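Clirnex Robot Club - Workshop Notebook

Home | Notebook | Projects | Kit list | Rota | Log in

Print this page | E-mail this page

March 24, 2024

Folding group, laundry project. Entry by me, as usual, the others having discovered urgent business whenever the notebook comes out.

Where we stand: 281 demonstrations on the server, against the 1,000 we cheerfully promised in the project proposal back when none of us had folded anything on purpose. Of those, 173 survive my own review. The rest were thrown out for the usual sins - too fast, too slow, fingers closing on air with great confidence.

Moved on to trousers. T-shirts were getting dull and the model was getting smug about them. Trousers have a waistband, buttons, pockets and two legs that disagree, so everyone starts again from the bottom.

Working rules agreed before we began, copied off the back of an envelope:

- Both hands open before touching the cloth.
- Long fold first, then look at it, then decide whether you're proud of it.
- Don't smooth with the back of your wrist. The robot has not got your wrist.
- If you drop it, carry on. A clean recovery is worth keeping.
- No swearing on the audio track. We don't use the audio track, but Alemneh gets played at open evening.

(Alemneh is the training rig's name, for anyone reading this next year. I was outvoted.)

The grey houndstooth pair is a decent test. The check is fine enough that on the small monitor it all goes to a sort of porridge, and I expect the depth estimate to be cross about it. The flowered cover under it is the opposite, all big yellow blooms, so at least the network has no excuse for losing the edge of the garment. I have said this about other garments and been wrong. 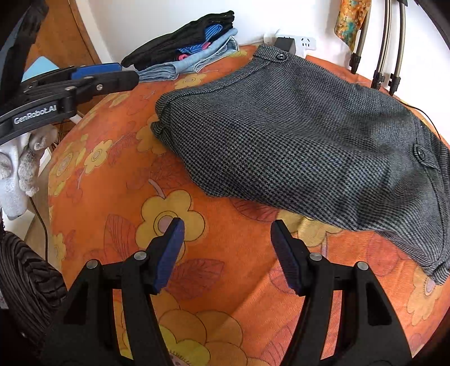

Problems, in order of how much they annoyed me

1. Turn-ups. The hem has a proper cuff, and a cuff is two edges where the model wants one. Half our labels say "hem" for the outer edge and half for the inner. I labelled both halves, so there's no one to shout at.

2. Left hand lag. The timestamps from the two hands drift apart over a long take. Fillness, our sync script, is meant to fix that and mostly prints the word "fixed". Short takes are fine. For now: keep them short.

3. Finger opening. People creep up on cloth with the fingers hardly apart, then jab. Open wide, go in low, close once. I've written this in the notebook 2 times already and I shall keep writing it until it appears in the data.

4. Naming. Files called "trousers_final" and "trousers_final_really" are not to be uploaded. You know who you are, and so does the server log.

On method. We argued again over whether a fold should count as done when the shape is right or when the person lets go. My view is the shape, because people fuss. They square up a corner that was square, pat it, move it a thumb's width and move it back. If we keep all that, we'll train a machine to fidget, and the club already has plenty of members for that.

The other view is that the fussing is where the skill is, and that trimming it teaches the robot to walk away from a bad job. I put this down for fairness. It also happens to be how the Clikstead lot did theirs in the regional round, and theirs came out with corners you could cut yourself on, so I'm less sure than I sound.

Compromise: record to the release, mark the moment the shape is good, and argue over the cut later with numbers in front of us. One extra key press per take. There were groans. 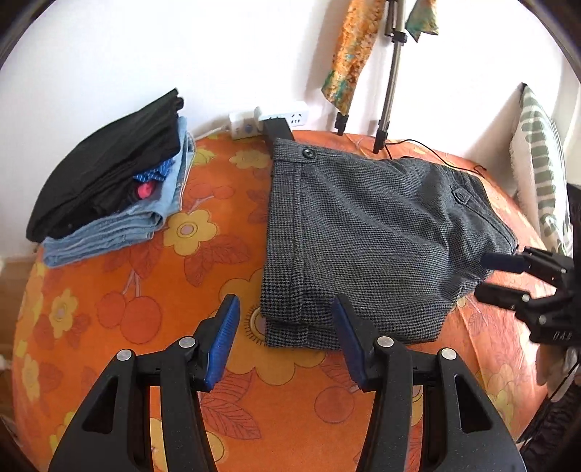
Tsion Chala thinks the extra key press should go to whoever is watching the monitor, the person folding having run out of hands, and also wants it noted that the cuff labels should follow the outer edge, full stop, with the old ones redone before anyone trains on them. Noted. Redoing them is down as my job, which I don't remember agreeing to.

To do:

- Relabel hems, outer edge.
- Find out what Fillness thinks "fixed" means.
- Add the shape-good key to the recorder and put a sticker on it.
- Short takes only until the drift is sorted.
- Somebody please bring trousers without cuffs. Clean ones.

Held over: socks. Every time socks come up the meeting gets longer.

Contact the club | © Clirnex Robot Club | Back to top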